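Wutthorpe Home Office Records: Frequently Asked Questions

How long should I keep household bills?
Most people can let go of utility bills once the next one shows the payment went through. Keep them longer if you claim part of your home as a work expense. In that case they belong with that year's tax papers.

What should never go in the recycling bin?
Anything with an account number, a signature or a date of birth. Shred it first. Our Dokside branch has a drop-off shredder, open to members until 5 p.m. on weekdays.

Do I need a filing cabinet?
No. A desk organizer is enough for papers you are still working on. Older papers can go in a closed box somewhere dry.
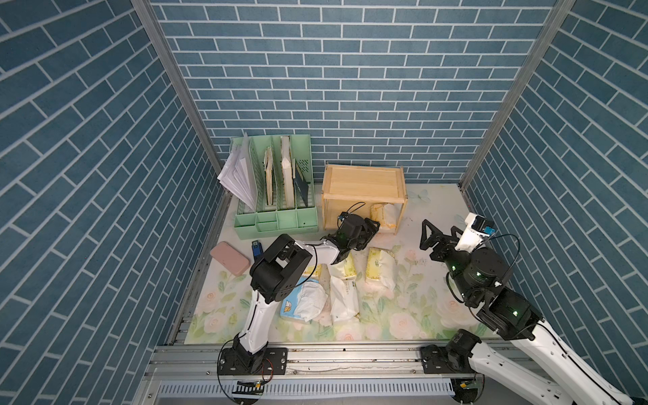
A four-slot desk organizer with loose sheets at one end.

How many categories should I start with?
We suggest five: home, car, health, money and school. Add another only when a folder gets too thick to close.

Can I scan everything and throw out the originals?
Not everything. Keep paper originals of birth certificates, deeds, titles and wills. Receipts and statements are usually fine as scans – make two copies and store them in different places.

How often should I sort through it all?
Twice a year works for most homes. Many of our members do it in August, before school forms start to arrive.

Do you offer help in person?
Yes. Selma Matić runs a two-hour sorting session at the Zadley branch each month. There are 9 places, and you can book at the front desk. For questions about wills and deeds, ask for Savvas Alexiou.

Last updated Wednesday, January 11, 2023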